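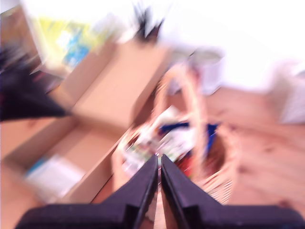 **When does the Pavamby household sorting program open to residents of Bustthorpe?** Registration opens on 24 September 2023, and the first home sessions will be held in January.

BUSTTHORPE – Hulley, the home organization service, today announced the launch of Pavamby, a program that helps households sort, pack and pass on the things they no longer use. The program will be offered first in Bustthorpe and will extend to the neighboring town of Collado once the first group of homes has been completed.

Each household taking part will receive 6 sessions of 90 minutes. Sessions are held in the home, one room at a time, and residents make every decision about what stays. The method uses ordinary containers: an open cardboard box for items leaving the room, and a basket with a handle for the small, mixed things that collect on floors and tables and belong somewhere else in the house.

"Most people who call us own enough storage," said Meron Jemal, director of programs at Hulley. "They have papers, packaging and odds and ends sitting together, and they have run out of evenings to go through them. A basket can be carried from room to room and emptied as you go. We start there."

Pavamby follows a trial in which 46 Bustthorpe households took part. Between them they filled 344 boxes, which were sorted for donation, recycling or storage. Households in the trial asked for shorter sessions and more help with paper, and both changes have been made. The final session is now given over to letters, bills and printed matter.

Residents may register in person at the Hulley office in Bustthorpe. Renters and homeowners are equally eligible. Boxes are supplied flat and may be kept – residents are asked to provide their own basket, of any size that can be lifted comfortably when full.

Dates for Collado will be announced separately.

**About Hulley**

Hulley provides sorting, packing and home organization services to households in Bustthorpe and nearby towns.

**Press contact:** Meron Jemal, Director of Programs, Hulley, Bustthorpe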